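Jewelry amnesty fills a box, mostly

The Komari Street swap shop held its September jewelry drive on Monday, inviting residents to surrender whatever was tangled at the bottom of a drawer. Organizers hoped for 900 pieces. By 6 they had enough to cover part of a bed. 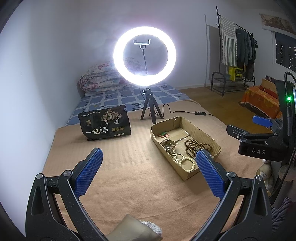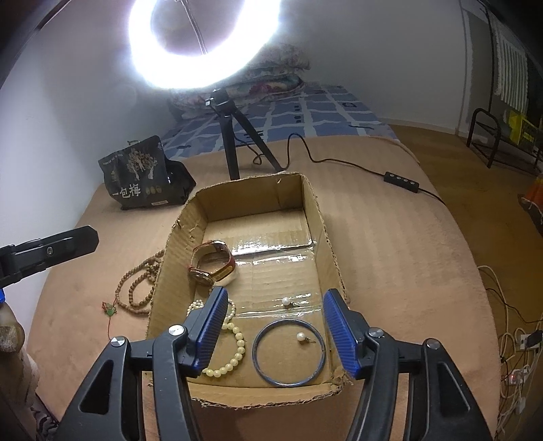 Beads, bracelets and cardboard at the sorting stage.

Sorting continues in a spare bedroom on Hou Lane, where velvet trays remain on the wish list. Prices at the next sale start at 11 dollars, knots included. Anyone who gave up a piece in haste has 13 days to ask for it back.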